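Semholm Opens Orders for Prelline Practice Cell, Leaves Out the Big Promises

February 2022

Semholm today opened orders for Prelline, a simulated work cell for teams that want to try out assembly jobs before buying hardware. The package has 4 board tasks and costs $791 per seat for a year.

"Buyers have heard plenty of claims about simulation, and most of them deserve a hard look," said Iñaki Sarmiento, product lead at Semholm. "A job that runs well on screen can still fail on a factory floor. We sell this as a place to make cheap mistakes." 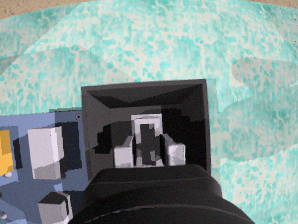 Prelline render: the gripper over the dark bin, with the blue board at left.

The tabletop patterns and shadows are deliberately busy. Semholm says plain backgrounds flatter vision software, and its own early results dropped when they were taken away. The company has not shown that training on busy ones carries over to real parts, and it makes no such claim.

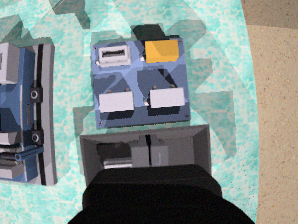 The board with its white and yellow-orange parts, seen over the gripper fingers.

Banari, a contract assembler, ran the cell for 90 days before release. "I went in doubtful and I'm still doubtful about contact forces," said Heriberto Cárdenas, controls engineer at Banari. "It did help us throw out two bad gripping plans."

Each seat includes more than 400 saved starting layouts. Cable handling and soft parts are not covered.

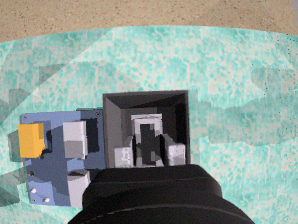
Price and Availability

Prelline is sold through Semholm directly. A trial seat is free for 30 days and needs no card. Support is by email only until October.

Press contact: Jabari Muriithi, Semholm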